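Satti Mobile Valeting: your questions answered

I get asked the same handful of things most weeks, usually while I'm halfway through someone's boot with a vacuum in one hand, so I've finally typed the answers up. If yours isn't here, give me a ring or send a message through the contact page and I'll get back to you in the evening.

Where do you cover?

Plincombe and the villages within 19 miles of it. A bit further out is usually fine if you and a neighbour both want something done on the same morning (ask me, I'm easy about it).

Do I need to provide water and electric?

No, the van carries its own tank and a generator. The generator does hum a bit, so if you've got a baby asleep or a grumpy next-door, an outside socket is a kindness. I need enough room to open all the doors, and that's it!

How long will it take?

A wash and quick interior is a couple of hours. A full valet on a family car is more like 4, and if you've got two dogs and a beach habit I'll want the whole day. I'd rather tell you that when you book than rush the last bit with you stood there holding your keys.

What does a full valet cost?

£216 for a large car or people carrier, inside and out, with seats and carpets shampooed. Smaller cars are less, and vans I price once I've seen them. Pet hair isn't extra unless it's truly woven in, and I'll always say so before I start.

Can you get rid of the milk smell?

Ah, milk. Nearly always, but it depends how long it's been under there. I lift the mats, pull the seat out if it needs it and extract the carpet twice. If it's soaked through to the underlay we may need a second visit, and I do that one at half price.
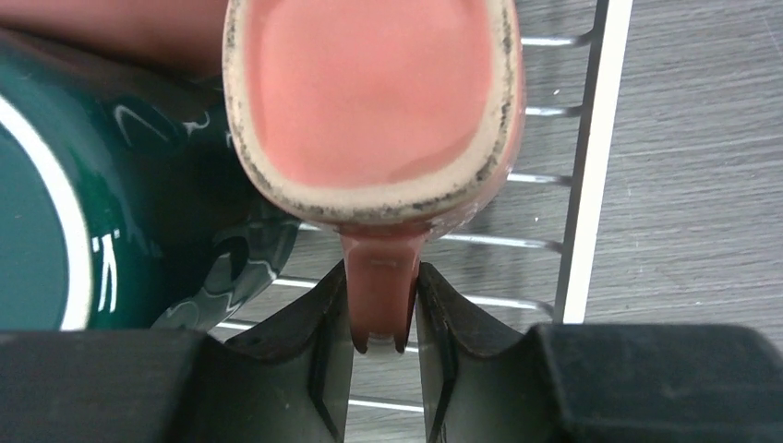
Noman Mirani

Do I have to empty the car first?

Please take out anything precious, and the child seats if you can manage it. Whatever's left goes into a bag on the passenger seat: coins, hair bobbles, the odd fossilised chip. I won't throw anything away without asking, apart from the chips.

Will you polish out scratches?

Light swirls and the marks you get round door handles, yes. If your fingernail catches in it, that's a paint job, and I'd send you to Gilles Deschamps at Zarow Bodyworks. He did my own bumper and I still can't find where the dent was.

Is a ceramic coating worth it?

If you're keeping the car a good few years and it lives outside, I think so. If you swap every couple of years, have a decent wax and spend the rest on a holiday. A coating takes me 2 days and has to be done under cover, so you'd need a garage, or we can sort out a drop-off.

What if it rains?

I've got an awning for drizzle. For proper sideways rain I'll text you by 7.30am and we'll pick another slot. No charge, obviously.

How do I pay?

Card, cash or bank transfer once you've had a walk round and you're happy. No deposit except for coatings.

How far ahead should I book?

A week or so most of the year. May goes bonkers with weddings and people selling up campervans, so get in early for that one.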